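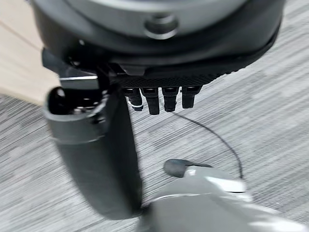
Dark gray up top, black fingers below.

I spent most of July clearing out the back room at the Narkmont place, and I'm finally at the point where I can write about it. The room is 11 feet long and had been used for storage since we moved in. You could open the door partway and then you had to turn sideways.

I started with the floor. Old paint went to the county drop-off, and the boxes of cables got sorted on a bedsheet in the hallway. I kept one box. The rest went to Yeison Llanos, who fixes radios and will take any cord you hand him.

The shelves took longer. I bought two secondhand units in Cerdale for 80 dollars, and one was missing its feet, so it sat crooked for a week until I cut some blocks. Paper goes on the top shelf now, tools in the middle, and anything heavy at the bottom – I learned that one at our last apartment.

Labels are plain masking tape and a marker. I tried a label maker first and gave up on it after 4 bins.

Still to do: the window sticks, the closet door needs a new hinge, and there is a trunk from my aunt in Paucar that I haven't opened. I'll probably get to the hinge first. The trunk can wait until it cools off in there, as the room gets hot by 3 p.m.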